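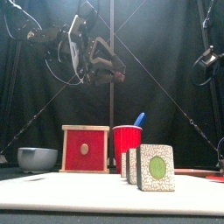
4.2 Clutter and the missing-item report

Households in Lasville lose things at a rate that would embarrass a pickpocket. Of the 128 diaries we collected, all but 10 recorded at least one lost item in July, and most of the items were later found in the room where the search began. Respondents blamed spouses, children and, in 2 cases, the house. Searching followed no plan we could detect. People looked first where the item belonged, then looked there again, a habit Rattanakul calls the hopeful return.

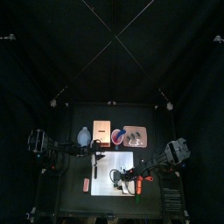

Figure 3. Household objects grouped on a black tabletop.

Grouping matters more than quantity. Diarists who kept around 300 objects in fixed clusters reported shorter searches than the tidy minority, who had put everything away and could not say where. The Sibiya diaries, discussed in Section 5, show the same pattern with more swearing.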